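Winching a bulldozer out of a bog – how long before the engine goes?

mudlark_tom
So the old dozer at the Skeltbridge quarry went through the crust on the settling pond back in October, nose first, and it's been sitting there up to the top of the tracks ever since. I walked out to look at it (on planks, I'm not crazy) and the seat is still dry. My cousin says it's scrap. I say hook two winches to it and it'll be pushing dirt by spring!

grader_gal
Depends what's under water. Final drives can sit a while if the seals are good. If it got into the crankcase, I'd walk away.

mudlark_tom
Dipstick looked clean to me. There's a guy with an Onix recovery truck who'll do it for 2,752 plus fuel, which seems fair for that much machine – or am I getting taken?
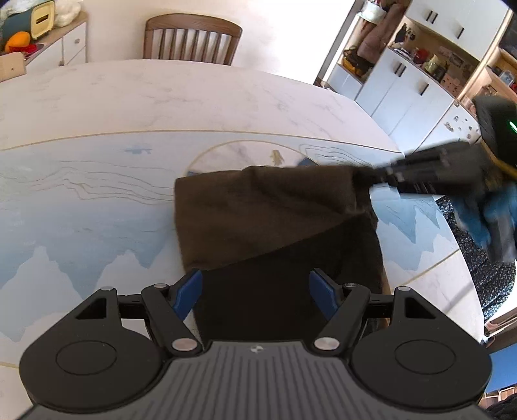
Anyway, his plan is to pull it backward along the same line it went in, 200 feet of cable, with a dead man anchor buried on the bank. I like that he wants to dig out behind the tracks first. The last crew just yanked and snapped a shackle.

Desjardins
Don't pull from the drawbar alone. We lost one off a hitch that way and it settled deeper than when we started. Split the load across both sides of the frame.

grader_gal
Disagree, the drawbar is the strongest thing on that machine. What kills you is suction. Get water or air under the belly and half the fight is over.

Desjardins
On a newer one, sure. His is older than me and probably welded in 3 places.

mudlark_tom
It's welded in 5, thanks very much. Okay, I'll ask him about jetting water under it. Does anyone know if Jelen still rents pumps?

grader_gal
They did last summer. Bring your own hose though, theirs leak.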